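3.2 Surface preparation and belt wear

All plates were cut from the same batch of cold-rolled steel supplied by Skadness and stored flat until use. Before grinding, each plate was wiped with solvent, dried, and weighed. Plates with visible pitting or bent corners were set aside. This left 141 plates for the trials, which were assigned to the belt groups by drawing numbered slips.

Grinding was carried out on a wide-belt machine at the Warbridge workshop. Belt speed and feed rate were held constant within a run, and the contact roller was not changed during the study. Coolant was applied to both sides of the plate. A new belt was broken in on scrap stock before the first weighed plate, as fresh grains tend to fracture unevenly and give roughness readings that do not match the rest of the belt's life. We used 8 belts in total, split evenly between the ceramic and the aluminum oxide groups.

Roughness was measured across the grinding direction with a contact stylus. Readings were taken near the leading edge, at the center, and near the trailing edge, and the mean of these was used in the analysis. Where the readings at the two ends differed strongly, the plate was measured again after cleaning. Two plates were dropped at this stage for deep scratches that did not follow the belt path — most likely loose grit under the hold-down rollers.

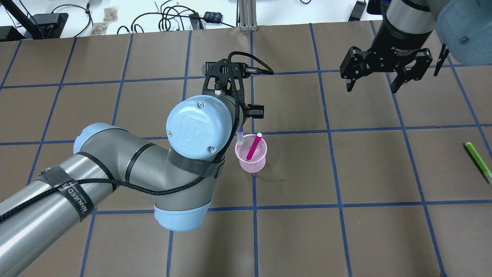 Figure 2. Robot arm with two-finger gripper over the taped work mat.

Belt wear was estimated from the loss of plate mass per pass. We chose this over direct weighing of the belts, which take up coolant and give unstable readings for several hours after a run. The drawback is that mass loss also depends on the hardness of the plate. Hardness was therefore checked on one corner of every plate and entered as a covariate in the model described in Section 3.4.

The wear curves had the same general shape in both groups. Removal rate dropped quickly over the first passes, leveled off, and then fell again toward the end of belt life. The level middle part was longer for the ceramic belts. Roughness followed a different course. It went down steadily with belt age in the aluminum oxide group, while in the ceramic group it stayed nearly flat until the last few plates. An earlier study by the Rondonuwu group found a similar pattern on stainless stock, although their belts were run dry and at a lower feed rate.

Two of the ceramic belts were stopped early when the splice began to lift. Their data up to that point are included, and the remaining passes are treated as missing. Leaving these belts out altogether did not change the order of the groups at any stage of wear, but it did widen the intervals around the late-stage estimates.

Coolant temperature was logged at the tank and not at the contact zone. In the May runs the tank was warmer at the end of each session than at the start, and we cannot rule out a small effect on removal rate. The Utuvov coolant unit was fitted after these runs, and tank temperature was steady from then on.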